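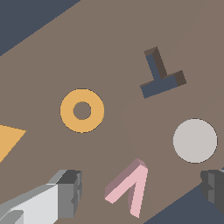

Ticket 58: Simulated grasp passes, real arm misses to one side
Project: tabletop sorter, Lunham shared workshop
Opened: November 16, 2020
Status: Reopened
Component: Stidholm simulator, wrist view / Marino arm

Summary
The sorter build is a white arm with a two-finger gripper picking flat shapes off a bench and dropping them in bins by color. We test every pick in the Stidholm simulator before it goes on the Marino arm. Since the April release the simulator gives the V piece a clean pass and the arm on the bench closes on air, or bumps the piece with one finger and shoves it away. The ring and the disk go fine most of the time.

This was closed once already as "calibration, user side." I don't buy that, so I'm opening it again with more detail.

Steps
1. Load the sorter layout from the shared folder.
2. Start the pick routine with the V as target.
3. Let the planner settle over the piece, then close.
4. Run the same plan on the bench arm.

Expected: same result in both places.
What we get: pass in the simulator, miss on the bench.

Log

Entry 1
Redid the hand-eye calibration following the Flovari guide, start to finish. The guide says to do it once. I did it twice and got two different offsets, both of which the tool labeled "excellent." Used the second. No change on the bench.

Entry 2
Swapped the finger pads for a new printed set. I didn't expect much from this and it didn't do much. The old pads are in the drawer under the drill press if somebody wants them.

Entry 3
Support suggested the planner may not be centering on the piece before it closes. Fair question. I stopped the routine at the point where it reports "centered" and looked at what the wrist camera had at that moment. If the report can be trusted, the V should be sitting between the pads with some room on both sides.

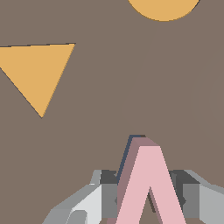 On that stop I have no complaint. The trouble is that one good stop doesn't tell me the check works, only that it didn't fail that time. The setting behind it is called "center tolerance" and the manual gives no units. Ours is at 31. Thirty-one what? I asked and was told the default suits most users.

Entry 4
Turned the tolerance down to 2. The planner hunted back and forth and gave up with a timeout. Turned it up to 1,000 to see if it does anything at all at the far end. It accepted the number without a warning, so I wouldn't call it checked input. Put it back to 31.

Entry 5
Ran again from a different start pose and saved the wrist view when it got near the piece.

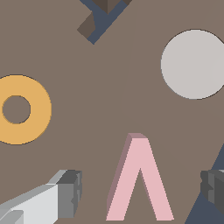

Wrist view, second start pose. Pink V closer to the right finger.

I'd like someone to tell me whether that is inside tolerance. If it is, the tolerance is too loose for a piece with two thin legs, and it would explain why the ring and the disk don't care. If it isn't, the planner should say so before it closes. I can't get the log to print the offset it used, only the word "ok."

Entry 6
Reply from support: "Please confirm the layout file is current and that the scene contains the expected pieces." I had confirmed this. Did it again anyway with the fixed camera.

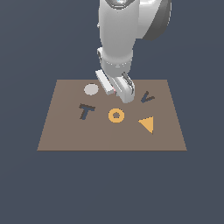
The layout file on disk matches the one in the shared folder, byte for byte, so an old file is ruled out. I'm less sure the simulator is doing what the file says. Our target piece is pink. From the fixed camera the V on the right of the back row is dark blue, same as the T up front, and the only pink I can find is a tiny sliver between the fingers near the base of the left one. The arm doesn't look like it's holding anything. Either the two cameras disagree on colors, or there are two V pieces and one of them is somewhere the file never put it. I lean toward the second but can't prove it from a picture.

Entry 7
If there is a spare V up by the gripper, the pass check might be scoring the wrong one. That's a guess. It would fit a routine that says pass no matter what the bench arm does.

Requests
- Print the center offset in the log, with units.
- List every piece in the scene by name, including any attached to the arm.
- Say which piece the pass check is scoring.
- Please don't close this as calibration again without answering the tolerance question.

Workaround
None I'd recommend. We took the V out of the bench set and are running the other shapes. Bin colors unchanged.

Update
Support says a fix for "scene cleanup" is planned in the next release. No version number given. They said the same about the timeout bug, which we still have. Leaving this open until I've seen the bench arm pick up the V.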